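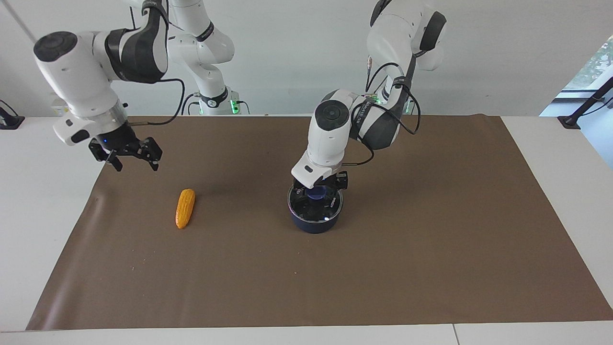
*Brown paper covering the top of a long white table.*

# Which Way the Paper Runs

Most complaints about folded print fall into a small group. The spine of the fold has cracked. The panels don't line up. The piece springs open on the counter, or it closes flat for a week and then develops a wave along one edge. Buyers tend to blame the folding machine. In many cases the cause was fixed earlier, when someone chose how to lay the job out on the parent sheet.

Paper has a grain. On the papermaking machine, wet fiber is carried forward on a moving wire, and more of the fibers settle along the direction of travel than across it. The dried sheet keeps that bias. It is stiffer along the grain, it tears straighter along the grain, and it folds more cleanly when the fold runs parallel to it. A fold made across the grain has to bend and break fibers along its whole length, which leaves a rougher edge and, on coated stock, a broken surface with white fiber showing through the ink.

None of this is new to printers. What has changed is the way work is bought. Online ordering asks for size, weight, finish, and quantity. It rarely asks for grain, and the imposition software behind the order form will usually turn the job whichever way fits more copies on the sheet.

## A map as a test case

The Utard walking map is a useful piece to study because it folds both ways. The flat size is 424 mm wide by 386 mm high. It is folded accordion style into four panels of 106 mm, then folded once in half across the stack, giving a finished piece of 106 by 193 mm. The stock is Sima, an uncoated white sheet with a fairly rough surface. Printing was done in Kurnomari, and folding was passed to Hornach, a trade finisher in the same town.

There are three parallel folds and one cross fold. Whichever way the grain runs, at least one fold will go against it. The question is which.

On the first printing the grain ran along the 424 mm side. That layout gave less waste at the guillotine. It also put all three accordion folds across the grain. The folds were bulky, the stack would not lie closed, and the final fold had to be made through four thicknesses of paper that were already pushing apart. The fold plates could be set to the right length and the finished maps would still vary, since each sheet entered the last section of the machine at a slightly different height.

For the reprint the sheet was turned so the grain ran along the 386 mm side. The three accordion folds then followed the grain and closed tightly. The cross fold went against it, and Hornach added a line of fine perforation at that point so the trapped air could escape and the inner layers would not pucker. The waste figure went up and the folding speed also went up. The finished maps stayed shut without a band.

Uncoated stock is forgiving here. A coated sheet with heavy ink coverage over the cross fold would have needed a crease, and a crease through a sheet that is going to be folded again has its own problems.

## Creasing and scoring

The two words are used loosely, and it helps to keep them apart when writing a job ticket.

A score, in the strict sense, is a cut made part of the way through the board. It weakens the sheet along a line. It is common in packaging work and rarely wanted in a leaflet, where the cut side will show.

A crease is a pressed channel. A rule pushes the paper into a groove, the layers inside the sheet separate slightly, and a bead forms on the reverse. When the sheet is folded, the bead belongs on the inside of the fold. Many first-time buyers expect the opposite, because the channel looks like the natural place for the sheet to bend. Folding into the channel stretches the outer surface over the bead and brings back the cracking that the crease was meant to prevent.

Channel width matters as much as depth. A narrow channel on a thick board gives a sharp line that cuts into the surface. A wide channel on a thin sheet gives a vague bend, and the fold wanders inside it. Finishers keep sets of rules and matrices for this reason, and the correct pair is found by testing on the real stock. Weight alone is a poor guide. Two boards of equal weight can differ a good deal in thickness, and thickness is what the rule has to deal with.

Digital print adds one more factor. Toner sits on top of the sheet as a thin layer of plastic. It does not stretch well. A toner solid across a fold may flake even with the grain running the right way and a proper crease in place. The options are to laminate, to move the solid, or to accept some wear at the fold.

## Moisture

Paper takes up water from the air and gives it back. As fibers take up water they swell far more in width than in length, so the sheet grows mostly across the grain. On a sheet 424 mm across the grain, growth of a quarter of one percent adds just over a millimeter. Spread over four panels that may pass unnoticed. If it arrives between printing and folding, the printed fold marks and the true fold positions will no longer agree, and the operator will be asked to explain a drift that began in the storeroom.

Hornach holds its folding room at 21 degrees Celsius and asks for stock to be delivered wrapped. The wrapping stays on until the stack has reached room temperature. A cold stack opened in a warm room takes up moisture at its edges first, and the edges go wavy while the center stays tight. A dry room has the reverse effect. The edges shrink and the middle of the sheet bellies up. Either shape feeds badly.

February is the hard month in Kurnomari. Heated air is dry air, and static builds up on coated stock until sheets arrive at the feeder in pairs. Raising the humidity cures most of it. Slowing the machine does very little.

## Panel sizes

An accordion fold can have equal panels because no panel is tucked inside another. A roll fold can't. Each panel that turns inward has to be shorter than the one that covers it, or it will buckle against the fold. An allowance of 2 mm on the innermost panel is a fair starting point for text-weight paper. Heavier paper needs more. Where there are several inward panels, each one should step down in turn.

The step has to be built into the artwork from the start. A design drawn with equal panels and then corrected at the prepress stage will have its background colors landing on the wrong side of the fold. This is easy to see when the colors change at the panel edge, and for that reason many designers run one color across the fold, or let the change fall a little way inside the panel where a small shift will not show.

Folding machines also have a tolerance. It builds with each fold, since every plate takes its position from the edge that the previous fold has made. A thin rule printed exactly on the last fold of a complex piece will be off on a share of the run. The cure is to leave the rule out.

## What to put on the order

A short note on the order saves a good deal of correspondence. It should give the flat size and the finished size, the type of fold, and the order in which the folds are made. It should say which panel is the front. If grain matters, the note should state the grain direction against a named edge of the flat sheet: "grain parallel to 386 mm side" can't be misread, while "long grain" may refer to the parent sheet, the press sheet, or the finished piece depending on who is reading.

A folded dummy in the real stock is better still. Fold it by hand, mark the front panel in pen, and send it with the proof. To find the grain, cut two strips of the same size from the sheet, one from each direction, and hold them together at one end. The strip that droops more was cut across the grain. Repeat with the strips swapped top to bottom, as one may have been resting on the other.

On the Utard map the grain note now sits in the slug area of the artwork file, outside the trim, next to the fold marks. Hornach checks it against the first sheet off the stack before the plates are set.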